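Restocking the shelves, again

I spent most of this week thinking about shelves. The pantry at home had reached the point where I was buying things I already owned. I found two open bags of brown sugar and a jar of cumin that had moved with me from the last apartment. So I emptied the whole thing onto the kitchen floor one evening in November and started over.

My friend Rattana Wongsuwan used to do the ordering for a small grocery on Castellanos, and she has opinions about this. Her main one is that you sort by package first and by food second. Jars with jars, bottles with bottles, cans and boxes together. I had always done it the other way, with a baking shelf and a pasta shelf and so on, and it never lasted longer than a month. Things of different heights end up in front of each other and you stop seeing what's at the back.

I tried her way. Clear jars went on top, the ones with lids that come off with one hand. Those hold rice, lentils, oats and nuts. I bought a box of 500 ml jars from Wadatside and used all of them, and then went back for more. The larger ones they sell hold 790 ml, which is the right size for a bag of flour if you use a little first. 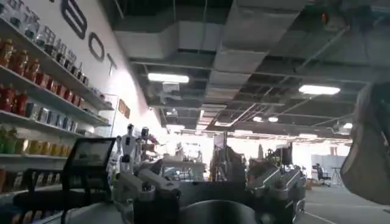
Bottles are harder. Oil, vinegar, soy sauce and syrup all want to be near the stove, but mine is next to a window and gets too warm. I put them one shelf down from the jars, side by side with the labels out. Packing them tight helps. If there's a gap, something gets laid down in the gap, and then it leaks. I lost a good bottle of maple syrup that way last year and the shelf paper never recovered.

Cans and boxes went under the bottles. I don't stack cans more than two high anymore. The heavy stuff is at the bottom, meaning the big jug of cooking oil and the cat food.

A few notes if you're planning to do the same:

Measure the distance between shelves before you buy jars. I didn't, and had to move one shelf up a notch with everything already on it.

Write the date on the lid with a grease pencil. It wipes off with a dry cloth. Tape leaves a mark.

Leave one section empty for whatever you bring home that doesn't fit the plan - mine is the right end of the third shelf, and it was full by the next morning.

I also looked at a taller white unit from Vuder, but it was 300 dollars before delivery and the depth was wrong for my wall. The old shelves are fine. They needed a wipe and two new brackets. Rattana came by to look and moved the vinegar to the other end, so I've left it there. Next I want to do the cabinet under the sink, but I need to fix the hinge first.

Recent posts
Fixing a cabinet door that won't stay shut
What I keep in the freezer
Cleaning old shelf paper off painted wood
Lentil soup, the plain version
A new can opener after eleven years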